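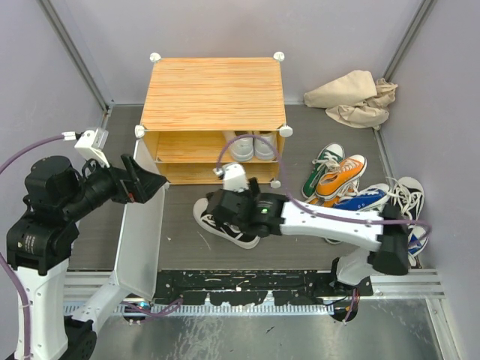
Chapter 7: How a Tournament Is Built

By Afia Abugri
December

A competitive gaming event looks simple from the outside. Two teams sit down, they play, one goes home. Before that can happen, somebody has to decide who gets to enter, how they are sorted, how many games make a match, and what to do when a player's connection drops in the middle of a round. This chapter deals with those decisions. Chapter 8 covers broadcasting, and Chapter 9 covers prize money and contracts.

The running case is the Horell Open, a student league for the team shooter Golurum. In its first season the league took 631 sign-ups through one web form. Two seasons later it took 2151. The format that worked for the first group did not work for the second, and most of the chapter follows the changes the organizers made between the two.

7.1 Entry and eligibility

The first job is to write down who may play. Student leagues usually ask for proof of enrollment, a minimum age, and one account per player. Each rule needs a way to check it. In season one, Horell asked players to upload a student card and had two people look at every upload by hand. That took most of the registration period, and several teams learned that a member was ineligible after the bracket had been posted.

From season three on, the league closed registration 30 days before the first match. Cards were checked as they arrived, and a captain could see which members were cleared and which were still waiting. Substitutes had to be named at sign-up. A team could carry two, and both went through the same check as the starters.

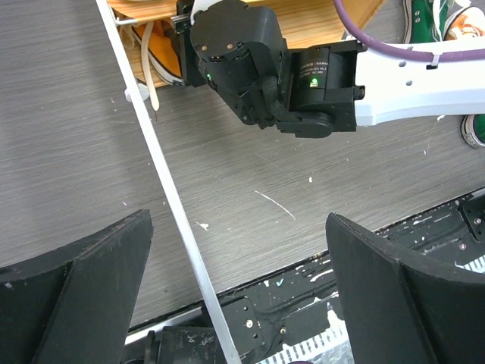 Eligibility rules also have to say what happens when someone's status changes. A player who graduates in the middle of a season is the most common case. Some leagues remove the player at once. Horell let graduates finish the season they had started but did not let them enter the next one. Either rule can be defended. Trouble starts when the rule book is silent and the question comes up on the morning of a semifinal.

7.2 Choosing a format

The three formats you will meet most often are single elimination, double elimination, and round robin. They differ mainly in how many matches they need.

In single elimination, every match removes one team. A field of 200 teams therefore needs 199 matches to produce a winner, plus one more if there is a third-place game. Half the teams in a full round go home after one loss, and a student team that traveled to play will not be happy about it.

Double elimination gives each team a second chance in a lower bracket. It takes close to twice as many matches, and the schedule is harder to read. Viewers often lose track of which team needs what.

Round robin has every team in a group play every other team. It gives a fair ranking but grows quickly. A group of six needs 15 matches. A group of twelve needs 66.

Large events mix these. Horell's third season opened with groups, moved the top two teams from each group into a double elimination bracket, and played the final at a hall in Prumham as a best of five. The earlier rounds were online and were best of three, apart from the group games, which were single maps.
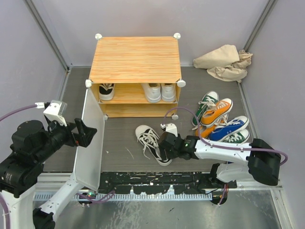

Shoe rack with a black sneaker and a pair of white sneakers on the shelf.

7.3 Seeding

Seeding means placing teams so that the strongest do not meet too early. It depends on having some measure of strength before play begins. Past results are the best measure, but new teams have none. In-game rank is the usual substitute, and it has known problems. It measures single players, it can be months out of date, and a player may have earned it in a different role.

Horell used the average rank of the five starters in season one. A team called Obi entered with low ranks and no record, was placed near the bottom, and met the top seed in its first match. Obi won. The top seed was out of the event, and the rest of that half of the bracket was badly unbalanced. The following year the league added a short qualifier for teams with no results and used their scores in place of rank.

Terms introduced in this chapter

Bracket: the chart that shows who plays whom and where the winner goes next.
Bye: a round a team skips because the field does not divide evenly.
Forfeit: a match lost without play.
Seed: a team's assigned position before the first round.

Before you read on

Pick a league or cup you follow, in gaming or any other sport. Find its rule book and look up how it handles late arrivals, ties in a group, and a player who leaves partway through the season. Write down the section numbers and bring them with you, as we will use them in 7.4, which deals with disputes and match officials.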